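The Second Arm

The budget for the Wulside plant had one line left in it, and the line said ARMS, plural, in somebody's optimistic capitals.
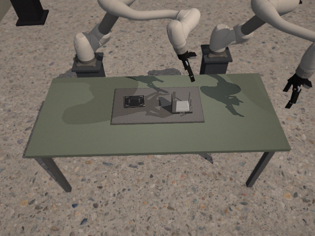
I had been told to find savings by November. An arm from Fagerlund cost 141 thousand. An arm from Drolby cost 169, and for the extra money you got a salesman who called back. Two of either would sink us, so I wrote a memo proposing one arm, used twice as hard.

The memo went up to the head office in Gullimholm and came back with a question: which one? I said the cheap one. They asked whether the cheap one could hold a part and also do something to it. I said people managed with one hand when they were on the phone. This was passed along to Engineering, who replied in 40 pages, with an appendix on phones.

So we bought two. Fagerlund gave us a discount for the pair, then added a fee for processing the discount — I have the invoice framed. The total came to a little under 300, and I was congratulated on saving the difference between that and a number I had never seen before.

The table was not included. I put in a request for one and was asked, very politely, whether we needed all four legs.

I said I would look into it. I am still looking into it, and there is a second memo in my drawer, about three.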